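Skutville Toy and Household Room: Gallery

Home | Opening hours | What we take | Gallery | Find us

Last updated 15/05/2018

The Skutville room takes in small toys and small household objects, sorts them, cleans them and puts them back out on the shelves. Most of what comes through the door fits in one hand. This page shows the kinds of things we handle and says a little about how each kind gets sorted. Larger items go to the Enen building across the parking lot and have their own page.

Everything arrives mixed. A typical box from a house move has blocks, kitchen things, play food, a few bath toys, a flashlight, some parts of a board game and usually one object that takes a while to identify. We tip the box out into a metal bin and work from there. Sheet metal is easy to wipe down and it doesn't mind hard edges. Our older bins came from the Grajales warehouse when it closed, and they had already seen a lot of use. The floors scratch, the walls get smudged, and the paint on the stands chips. None of that affects the sorting.

We keep the load in a bin small. A heaped bin looks like progress but the little pieces sink to the bottom and get missed, and hard plastic scrapes against softer plastic. A thin layer is faster in the end.

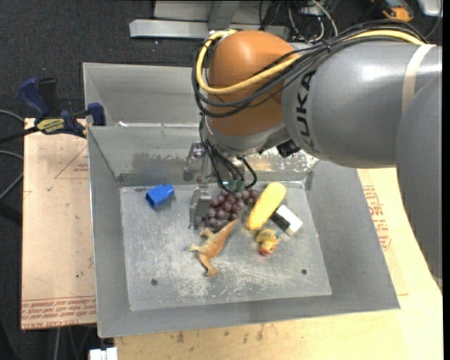
Once the first pass is done, each object goes to one of the groups below. The groups have changed over time and will probably change again in August, when the shelves are rearranged for the school year.

BLOCKS AND BUILDING PIECES

Large blocks
Single blocks are kept even if the rest of the set is gone. We sell them loose by weight on the Proller scale. Colors are not separated.

Small bricks
These go in a fine mesh bag and get washed together. Drying takes longer than washing, so they are spread on towels overnight.

Open-ended pieces
Hollow blocks hold crumbs, sand and sometimes smaller toys. Tap them out over the bin before they go anywhere near the sink.

PLAY FOOD AND IMITATION FRUIT

Fruit
Some of this was made as toys and some was made to sit in a bowl on a dining table. The two kinds are kept apart. Table fruit is often painted foam and dents easily, and it should not go to a child who still chews on things.

Grapes
Bunches get their own tray. The stems snag on everything else, and single grapes pull off and turn up later in other boxes. Loose ones that are small enough to swallow are thrown away.

Vegetables and bread
Sets that come apart in halves are matched up where possible. Halves without a partner are held on the back shelf for one month.

HOUSEHOLD OBJECTS

Kitchen
Spatulas, whisks, measuring cups, bottle openers, plastic tubs with lids. Lids without tubs are kept in a drawer and it is worth looking through that drawer before you give up on a tub. Sharp knives are not accepted at all.

Bathroom
Soap dishes, cups, toothbrush holders. Used brushes and sponges are not accepted. Please take them out of the box before you bring it in.

Desk and drawer
Tape dispensers, staplers, hole punches, key rings. We test the staplers. Tape dispensers go out without tape.

Cleaning
Dustpans, hand brushes and clothespins. Clothespins are the one thing in this group that sells as soon as it reaches the shelf, usually to people doing crafts.

VEHICLES AND FIGURES

Cars and trucks
Sorted into metal and plastic. Wheels are checked by rolling each one down a short board. If it pulls to the side it is still fine to sell, but the price is lower.

Animals
Farm, zoo, sea and dinosaurs share one shelf. We tried four shelves and customers mixed them again by noon.

Figures
Arms and legs should be firmly attached. Clothing and accessories are kept in small bags pinned to the figure they came with.

Balls
Foam, rubber and hard plastic are stored together in a tall wire basket. Anything that will not hold air goes in the trash.

GAMES AND PUZZLES

Board games
Complete games are taped shut with a note saying who checked them. Incomplete games are broken up for dice, counters and play money.

Puzzles
We accept puzzles of up to 200 pieces. Bigger ones take too long to check. A puzzle of 100 pieces can be done at the front table while the shop is open, and several regulars like to do this.

Cards
Standard decks are checked and banded. Short decks go to the craft box.

THE UNKNOWN TRAY

Things we can't name
Knobs, brackets, clips, caps, and parts of something bigger. The tray sits by the register. If you recognize a part, tell whoever is at the desk and you can have it for nothing. Parts stay out for 7 weeks and then go to scrap.

A NOTE ON CLEANING

Hard plastic gets warm water and dish soap, then a rinse. Wood gets a damp cloth only. Anything with a battery compartment is opened and looked at first, and if the contacts are green or crusted it doesn't go out. Stickers come off with cooking oil, left on for an hour and wiped away with a paper towel. Permanent marker usually stays where it is, and we mark the price down.

The bins are emptied and wiped at the end of each day. Dark smudges from rubber and pencil come up with baking soda. Scratches are left alone.

NUMBERS

Last year over 3,000 objects were sorted, not including loose bricks and game counters, which are only weighed. Kitchen things were the largest group and puzzles the smallest. Blocks were somewhere in between but took up the most shelf space.

BRINGING THINGS IN

Boxes are accepted at the side door on any day the shop is open. A box you can carry by yourself is the right size. Please do not tape small bags inside larger bags, and please do not leave anything outside after closing. You don't need to sort or wash what you bring, although rinsing food containers helps us a lot.

If you would like something back because it was put in by mistake, call as soon as you can. Objects still waiting to be sorted can usually be found. Once something is on the shelf it may be gone the same afternoon.

More pictures of the shelves and the front table will be added after the August rearrangement. The gallery for the Enen building covers chairs, lamps, bookcases and strollers.

Back to top | Gallery: Enen building | What we take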